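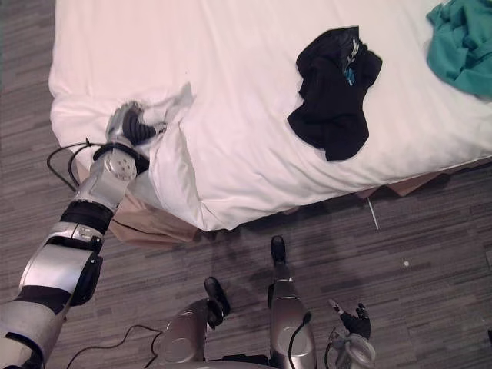 Prepared by the Instructor, Residential Housekeeping
Ladotis Training Center, Plundstead

Unit 3: Making the Bed -- Sheets and Corners

This handout accompanies the practical session on bed making. Students should read it before class and bring it to the training room.

Clothing left on the bed

Garments are often found on top of the sheet, as with the black item and the teal-green one in the photograph. In an occupied room, they are to be moved to a chair and left there unless the resident has asked for laundry service. Dark clothing should be lifted, never dragged, across a white sheet.

The near corner

Take hold of the sheet close to the corner of the mattress and gather only as much fabric as the hand can control. A raised peak with creases around it is normal at this stage. Draw the fabric outward, then down, and smooth the top with the flat of the free hand before tucking.

The front edge

A thick fold hanging along the front should be opened out and tucked under the mattress. The bed skirt, beige in this case, stays outside the tuck. Students at the Trolville site lose more marks for trapped skirts than for any other fault.

Assessment

The practical test is marked out of 20, and 18 is required for a distinction. Work is checked from the foot of the bed and again from each side -- corners first.

Reading for next session: Unit 4, Pillowcases and Blankets.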